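Quiénes somos

Zatuno es una escuela de deportes de viento y agencia de viajes a medida. Organizamos estancias de kitesurf, windsurf y wingfoil para grupos pequeños, con alojamiento, traslados y clases incluidos en un mismo precio.

La escuela la puso en marcha Mervin Hawthorne en la playa de Pellimden, con un cobertizo alquilado y 8 tablas de segunda mano. Al principio solo se daban clases de windsurf a gente del pueblo. Los viajes vinieron después, cuando varios alumnos preguntaron dónde podían seguir navegando en invierno y Mervin los llevó a la laguna de Baro, que conocía de sus años como monitor.

Hoy trabajamos en tres destinos. Pellimden es la base y el lugar más adecuado para empezar: fondo de arena, poca ola y viento lateral casi todas las tardes de verano. Baro funciona mejor a partir de noviembre y exige saber remontar. Sani es un destino de olas, con corriente en la salida del canal, y lo reservamos a quienes ya han viajado antes con nosotros.

El equipo lo forman 13 personas entre monitores, oficina y taller. Los monitores tienen titulación en vigor y formación en primeros auxilios. Las clases se dan en español y en inglés, con un máximo de cuatro alumnos por monitor. Para kitesurf pedimos un peso mínimo de 40 kilos; los menores pueden apuntarse a windsurf desde los ocho años. 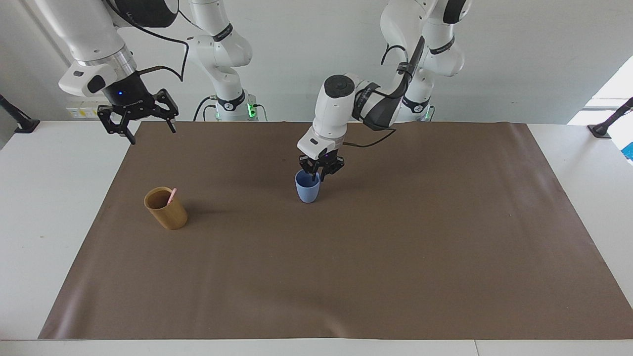 Los vuelos no están incluidos en el precio y cada viajero los compra por su cuenta. Sí nos ocupamos de la recogida en el aeropuerto. El trayecto hasta Baro dura 90 minutos por carretera y el material propio viaja en el mismo vehículo, sin suplemento. Si un día no hay viento, la clase se cambia de fecha dentro de la estancia o se devuelve su importe.

La temporada de clases en Pellimden termina el 21 de septiembre. La oficina sigue abierta todo el año, de lunes a viernes por la mañana, y las reservas para Baro y Sani se hacen por teléfono o con el formulario de contacto.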